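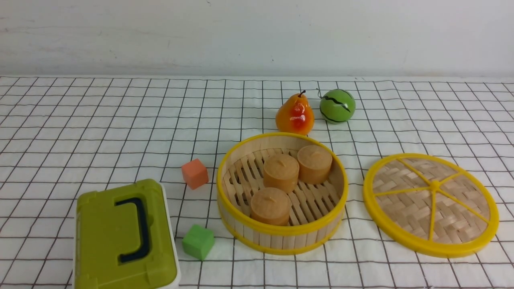

The night shift at Gellari's Hurnow warehouse has a new member who never asks who took the good chair. It is a robot arm, it started in August, and its job is to clear tables.

Gellari rents out toys. Day-care centers and waiting rooms order them by the tub, keep them until the children lose interest, and send them back in whatever order the children left them. Somebody then has to go through each return, put the play food with the play food and the cases with the cases, and set aside whatever is chewed. For as long as the company has been in Hurnow, that somebody has been a person on a stool.

The company now has 40 people on the returns floor and two robot stations, both supplied by Jiltell, which also installed the software and a help line that plays pan flute music. Management calls the arrangement a trial. The people on the floor call it Loureiro, after the street where the Jiltell office is, because that was the return address on the crates and the name stuck before anyone could put up a poster with a better one.

The work itself is less dramatic than the poster would have suggested. A worker lays out part of a return on a gridded cloth, a play-kitchen steamer with its buns, say, and a few loose pieces. The arm looks, thinks about it for longer than a child would, and moves the items one at a time to the right place. On a good night the two stations get through 224 returns. On a bad night something rolls.

Things that roll are a sore subject. Toy fruit is bad and balls are worse, and a round lid has been known to go the full length of the bench while the arm reached with great dignity for the spot where it used to be. Foam blocks, on the other hand, are considered easy money. One sorter on the evening crew said she had started putting a block out first on each new cloth "so it can feel like it's getting somewhere."

Hard plastic cases fall in the middle. They stay where they are put, but they are wide, and the fingers have to find a corner or an edge they can get a decent hold on. 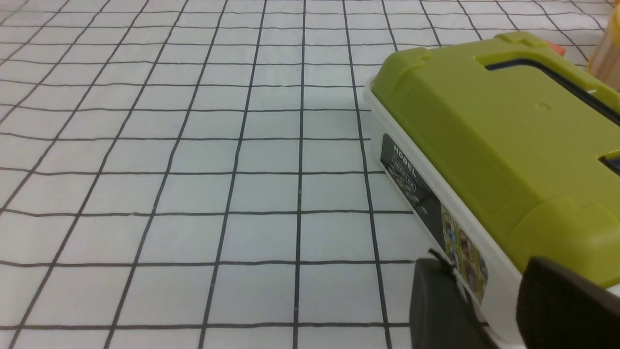
A case picked up badly tends to swing, and a swinging case takes out its neighbors. So the crew has learned to leave space on one side, which means the layout of the table now suits the arm and the people work around it. Several of them mentioned this without being asked. They used to tip a tub out and dig. Now they place things, step back and wait, and the waiting is the part that gets on their nerves. "I've never stood still this much for money," one said.

What has changed for the better is mostly wrists. Returns sorting is hours of the same reach and grab, and the floor has always had a drawer of elastic bandages next to the tape guns. The drawer is still there. It gets opened less, according to the shift leads, who admit they have not been keeping a tally.

The stools have also gone from the two robot stations, a decision that was made somewhere upstairs and has been unmade twice by people carrying them back.

Pay is where the mood gets more careful. Sorters assigned to a station get a small hourly bump and the title of station operator, plus a two-day course given by Jiltell. Everyone else gets neither. There are more people who want the course than there are seats in it, and more people who finished the course than there are stations to operate. Gellari says no one has lost a job to the machines and that no one will during the trial. It has not said how long the trial lasts. Asked on Monday, the company said it would be "guided by results," and did not say which ones.

The operators have their own view of the results. The arm is steady and it does not get bored, and they will give it that. It also cannot smell a tub that has had milk in it, which any of them can do from the door. It will sort a toy with tooth marks as happily as a new one, so every finished bin is still checked by hand. Operators say the checking takes longer than the company planned for, and that it gets counted as robot time on the board by the break room. Gellari said it is reviewing how the board is laid out.

Then there is the matter of breaks. The stations do not take them, but the operators do, and for the first couple of weeks an arm would stop halfway through a table and sound a polite chime until somebody came back. The chime could be heard over lunch. It has been turned down, and breaks are now staggered so that a station always has a person near it. That solved the chime and ended the long-running card game at the back table, which needed four.

Jiltell says a software update is coming that should deal with round objects better. The crew has heard this before, from the same people, and has meanwhile folded a towel along the edge of each bench. Towels were not in the original quote.

A third station is due at Hurnow once space has been cleared for it, most likely along the wall where the coats hang. Gellari has promised 30 new hooks by the loading door. Staff have pointed out that there are 40 of them.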